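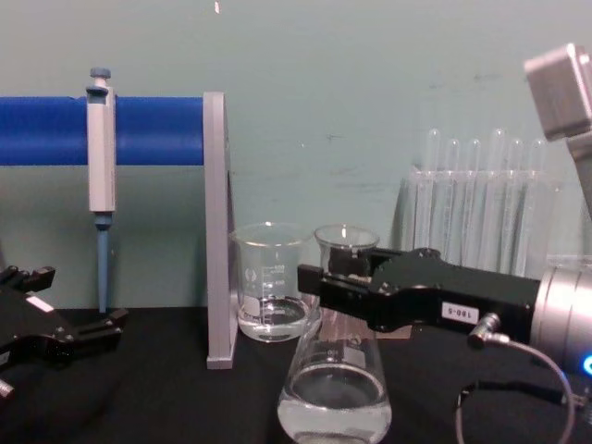 Workshop > Tips > Glassware and Measuring

Can a machine do your measuring yet?

I get asked this a lot now that I mix my own glazes and cleaners out in the shop. Short version - a little bit, slowly, with you standing next to it. Robot arms have gotten pretty decent at grabbing a flask by the neck and keeping hold of it. The pouring is where I get nervous! I went to an open day at Skesusari in February and watched an arm take 10 minutes over a job I do while the kettle boils (and somebody still had to wipe up after).

So until Parnex or whoever sells one I can afford, I'm still the one doing it. A few things I've picked up:

Hang your pipette up, tip down. Mine lived on its side in a drawer for years and liquid ran back into the body. I ended up buying a new one.

The lines on a beaker are a rough guide and no more. If the recipe is fussy, use a graduated cylinder, and get your eye level with the liquid before you read it.

Swirl in a cone-shaped flask, stir in a beaker. The sloped sides keep the splashes in. Don't fill it past halfway or you lose the benefit.

Put a dark cloth under clear glass. I can see the edges so much better, and drips too.

Test tubes go in a rack even if you only have 2 of them. They roll. Ask me about my floor.

Label everything, water included. Masking tape is fine.

As for the chores I'd hand over tomorrow: rinsing, racking, and holding things still while I hunt for a lid. The Zuveo arm I priced was $800 just for the gripper, and it couldn't manage a wet sponge. Folding shop rags? Forget it for now. I do think the holding-still part is nearly there, and I'd pay for that one.

Next up is the drain board I built out of a Watkins shelf, once the varnish dries.

We use cookies to remember your settings. OK | Read more

Contact | Copyright 2019 | Back to top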